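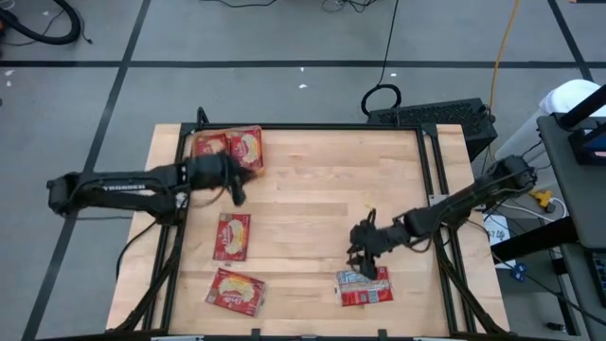

Overhead view of the two-arm cell, with packets under both grippers.

Setting up pick arbitration for two arms on one table

This page covers the part of the Simia planner that decides which arm goes for which packet. It assumes both arms are calibrated to the table and that the detector is already publishing packet poses. If it isn't, do Mahtab Karimi's detector page first.

1. Split the table into zones

Open zones.yaml. You need three entries: left, right and shared. The shared zone is the strip that both arms can reach. Draw it a little wider than you think you need. If it is too narrow, a packet on the boundary will flip between owners each time the detector updates and neither arm will commit to it.

A packet belongs to the zone that contains its centre. Crumpled packets give a poor centre, so set use_mask_centroid to true.

2. Set the claim rules

An arm must claim a packet before it moves down to it. Claims are held by the arbiter, a small process called liew that starts with the planner. Two settings matter:

claim_timeout: 13
max_claims_per_arm: 1

The timeout is in seconds. When it runs out, the claim is dropped and the packet goes back on the list. Leave the second value alone until you have a full run without errors.

For the shared zone, the arm with the shorter planned path gets the claim. Ties go to the left arm. Farhad Safavi wrote a version that alternates, but it isn't merged.

3. Turn on the close-approach check

Both arms may need to work on one packet, for example when turning it or passing it over. The normal clearance check will block this. Add the packet to a joint claim and set the tip clearance separately from the link clearance:

tip_clearance_mm: 2
link_clearance_mm: 90

Only the fingertips use the smaller value. Everything from the wrist back still uses the larger one.

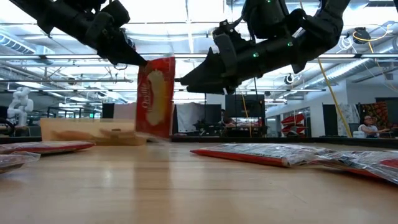
Both gripper tips close to one raised packet.

4. Test it

Run the planner in dry mode first and watch the claim log. You should see claim, approach, grasp, release, in that order, for each arm. Exit code 997 means the arbiter lost contact with one arm. Restart liew before restarting the planner, or the old claims will be loaded again.

When the log is clean, switch to live mode at low speed and keep a hand near the stop button.

Corrections to this page go to Tín Lý.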